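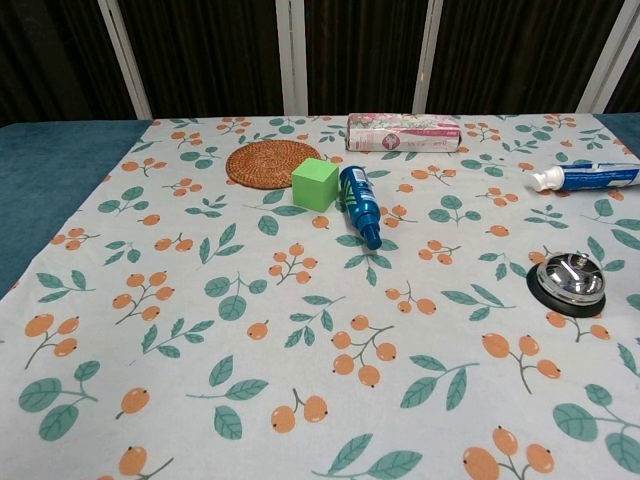

About the Curance Robotics Club

We are a high school club of 20 students, and our ambition is to get a machine to clear a table. Refugio Valdovinos started the club with 3 members and a grant application that used the word "revolutionary" four times. We have since cut back on the adjectives.

What we do

Our main project is Turkier, an arm that has to pick out ordinary things and put them where they belong. A green cube is the easy one. A spray bottle on its side is harder, and a service bell is a shiny little dome that gives our vision code fits. We practice on a tablecloth covered in orange berries — plain backgrounds were making the software overconfident.

Students write the code, set the table and keep the error log, now at 1539 entries. Some of the entries are even spelled correctly.

Who we are

Refugio coaches programming. Eustaquio Trujillo handles mechanical design and has strong opinions about screws. Team captains are elected every June, usually after a short campaign and a long silence.

Joining

New members are welcome from grade 7 up. No experience is needed, though patience helps. We meet after school in the Cortés building until 5:30 — bring a snack, and keep it off the test table.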